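What Goes in the Box: Notes for My Talk on Passing Down the Small Stuff

16 Sep 2024
By Agata Marino

Print this page | E-mail this page
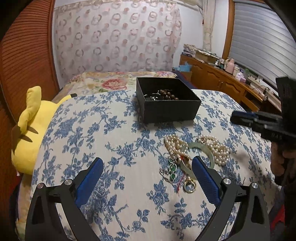

Before I start

Water. Glasses. Turn the phone off this time, Agata.

Say hi, thank Kadri Laur for the invite and for driving me over from Hemmin. Ask who in the room has inherited something they've never worn. Wait for the hands. (There are always lots of hands.) Then ask who knows the story behind it, and wait for the hands to go down again.

Okay, so I'm going to talk for a while about family jewelry, and I should say right away that I'm no appraiser. I can't tell you what your ring is worth. If you brought one in your purse, I'd love to see it afterward, but I'll only ask you who wore it!

My aunt's dresser

Tell the dresser story, the short version. My aunt died in February and I got the job of going through her top drawer. Nine little boxes, and not one of them had a note in it. There was a brooch I'd seen her wear to every wedding of my childhood, and I couldn't tell you if she bought it, or her mother did, or if it came free with a lamp. I sat on the rug with that brooch for most of an afternoon.

Pause here. Don't rush it. Last time I rushed it.

My cousin, bless her, had a memory of it coming from a shop in Onell, back when Onell had shops like that. My brother was sure it came from our grandfather. They still don't agree, and they've both told me so by phone, at length.

Get it all out first

People ask where to begin and I always tell them to pick a free afternoon and get everything out of the boxes and pouches at once. Spread it on a bed. A bed is good, things don't roll as far and you can sit down when you need to. You'll find stuff you forgot you owned, and a single earring or two that you've been keeping for the mate.

Then sort by person. I used to sort by type, all the necklaces here and all the pins there, and it was tidy and told me nothing. Once I started making a pile for each person, I remembered things. Grandma's pile made me remember her coat. The coat made me remember the bus we took to see her in Cetutau, and the sandwiches, and suddenly I had half a page.

You'll also end up with a pile for "no idea." Mine was the biggest. Keep it, take it to the next family dinner and put it in the middle of the table after the dishes are cleared.

A word about pearls

I get asked about pearls at every one of these, so let's just do it. Put them on last, after the hairspray and perfume. Wipe them with a soft cloth when you take them off. Store them flat, the string can stretch if they hang. Please don't use the dip cleaner you bought for your silver! And if the string looks tired or you see gaps by the knots, have them restrung before you wear them to anything with a dance floor.

(If somebody asks about rubbing them on your teeth: yes, people do that, a real one usually feels a little gritty, no, it won't tell you everything. Move along or we'll be here all night.)

Writing it down

Hand out the cards now. There should be 119 in the envelope, take two if you want two.

Each card has room for who owned it, when they wore it, who told you so, and where it should go next. "Who told you so" is the line everybody skips and it's my favorite. "Mom says" and "Uncle says, but he'd had wine" are different kinds of information.

Use pencil or a pen that won't bleed. Keep the card with the piece, and take a picture of the card too, in case the two get separated. I keep a notebook as well, with the same numbers on the pages as on the cards. My oldest entry is 67 words long and has three crossings-out in it. It doesn't need to be good writing.

Who gets what

This is the part where the room gets quiet. I've seen sisters stop speaking over a bracelet neither one of them liked.

What worked in my family was asking early, while my mother was around to laugh about it. She made us each write down one thing we wanted and fold the paper. Three of us asked for the same watch, and it hasn't run in years. She gave it to my brother and told the other two of us why, to our faces, and I'm so glad she did it herself.

If you're the one doing the giving, think about giving some of it now. You get to see it worn. Read the bit from Kadri's letter here if there's time, page two, the paragraph about the earrings.

Questions

Leave twenty minutes. Spare cards are on the table by the door, along with the sign-up sheet for the Andgate workshop. Collect the pencils!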